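4.2 Do shallow boxes keep empties in order?

Advice on household recycling tends to favor the shallow open box. The Dosow guide, which most later leaflets copy, says that a low box on a table gets bottles out of the way and makes people more likely to take them out. We doubt the second half of that claim, and the first half depends a good deal on what one means by out of the way. A box on a table still takes up table.

The Konumska survey is the usual source cited here. It asked 40 households where they put their empties, and it took them at their word. No one went to look. When Pacheco repeated the questions in November, 7 of the same households gave a different answer, and the report treats this as a change of habit. A simpler reading is that people don't remember very well where they set down a bottle.

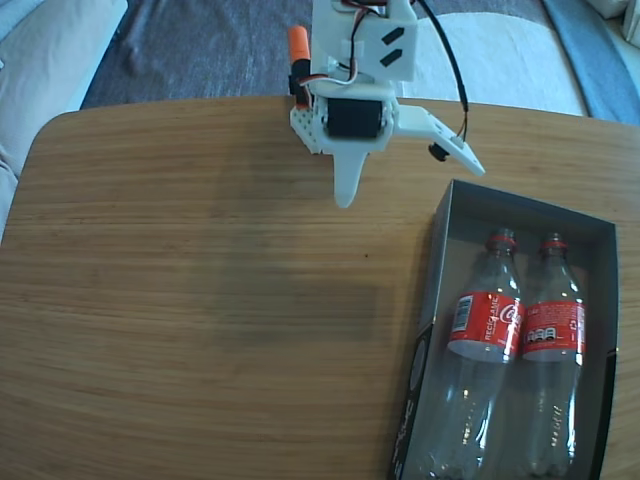
Figure 3. Two empty Coca-Cola bottles lying side by side in a shallow open box, near the right edge of a wooden table.

Laying bottles flat is often described as the tidy choice, and it does stop them from tipping over. It also uses up the base of the box very fast. In the arrangement in Figure 3 the bottles lie parallel with their necks pointing the same way, and to our eye that looks neat. Looking neat is a weak measure, though — the Dultstead scoring sheet gives it 3 points and gives only 2 to whether a person could add another bottle without moving the first ones. We would have weighted these the other way around.

None of this shows that shallow boxes are a bad idea. They are cheap, and their contents are easy to see from above. But the studies we reviewed compare a box with no box at all, and almost any container would do well in that test. A fair trial would set the shallow box against a deep one in the same kitchens and would record what was in them at the end of the day. Until then, we leave the box out of our list of proven measures and turn to the question of labels.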